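Lemard bench arm kit: what I'd buy again, and what I'd leave off the order

Updated 31 December 2023

I get asked about the Lemard arm more than anything else we stock, so I've finally put it all on one page. I'm Nestor Cruzado, I run the equipment side at Pamholm, and I use one of these myself for computer refurb work (stripping, sorting, that sort of thing). So this is part product page and part me rambling about money. Prices are in pounds, before VAT.

What's in the kit

The arm itself, the two-finger gripper, the wrist camera bracket with its small camera, a base plate, the controller box, and the leads to join it all up. The base plate wants a solid bench. I tried mine on a folding table for a week and every quick move set the whole lot wobbling, so please don't do that!

Kit price: £1139
Spare finger set: £122
On-site setup, one visit: £300
Warranty: 2 years on the arm, none on the fingers

No, the fingers aren't covered. They're treated as wearing parts, like brake pads. I'd put a spare set on the first order, as you'll want them the day you bend one and not the Thursday after.

Choosing fingers for your job

Most people ring up wanting to talk about reach and lifting weight, and then it's the fingers that cause all the bother. Computer cases are a good test. There's very little room once you're down between the drive cage and the side of the case, and the cables go wherever they like.
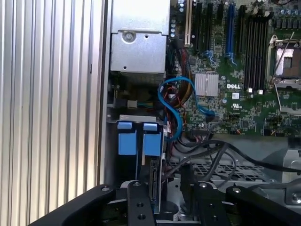
Lemard gripper at an open Dell desktop, with the blue SATA cable looping down the middle of the case.

For that kind of work I'd go for the narrow Caputo fingers over the wide Doster ones. The Dosters are lovely on boxes and trays, really steady, but they're too chunky for getting near a small connector. If you do a bit of both, get both sets and budget for the swapping time as well. It's a few screws and then you have to check the grip position again, and on a busy day I'd sooner save up all the box jobs for the afternoon.

A word about cables while I'm here. An arm this size will happily pull on a bundle of wires if you tell it to, and it won't know it has caught the wrong one. I do the unplugging by hand and let the arm do the carrying. Slower than the dream version, I know, but I'd rather have the motherboard in one piece at the end of it.

Planning the money

The kit price is the easy bit. What catches people out is the rest: a decent bench, a lamp that doesn't glare off bare metal (cases are dreadful for this, and the camera likes it even less than I do), and somebody's time to teach it the job. My own first job took most of August to get right, in between other work. If you're putting a case to your boss, write those hours down as a proper cost.

Setup is optional. If you've used any sort of arm before you can skip it and follow the booklet. If you haven't, I'd have us round, mainly for the safety settings and the camera bracket, which is fiddly the first time you fit it.

Can you add a second arm later?

Yes, and I'd wait. Run one until you know where the queue builds up. The controller box only drives one arm, so a second means a second full kit, and there's no discount on the pair at the moment (I've asked).

Ordering

Tell us what you'll be picking up, how big your bench is, and whether you want Caputo or Doster fingers. A photo of the job helps me a lot, even a rough one off your phone. Kits are packed here at Pamholm and finger sets can go out on their own.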